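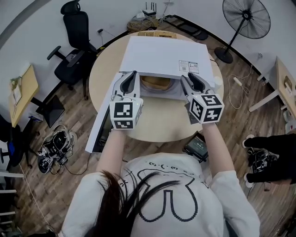 The 16-hour day is not a badge

Opinion -- by Emese Major

Bakos lost another junior analyst in September. Quit, thank god, not worse. She was 24. Her manager at the Lunville office called it a "fit issue."

Fit. Right.

I did 7 years on a trading floor and I remember the dinners at the desk, the 2 a.m. emails, the guy who slept in his car becuase the drive home cost him an hour. We all thought it was funny. Bonus season fixed everything, for about a week.

We use cookies to improve your experience. Accept / Manage settings

Now the banks have wellness apps. Zerkley gives staff 15 minutes of guided breathing. Fine. Who's covering the phones?

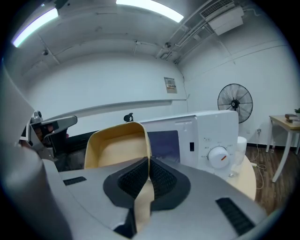 Microwave in the background.

Cap the hours. Write it in the contract, and dock the managing director's bonus when it gets broken -- not the kid's. Pruro tried a cap, dropped it after one busy quarter, said clients complained. Maybe they did. Clients complain about fees too and I never saw those go down.

Regulators could ask for the timesheets tommorow. They should.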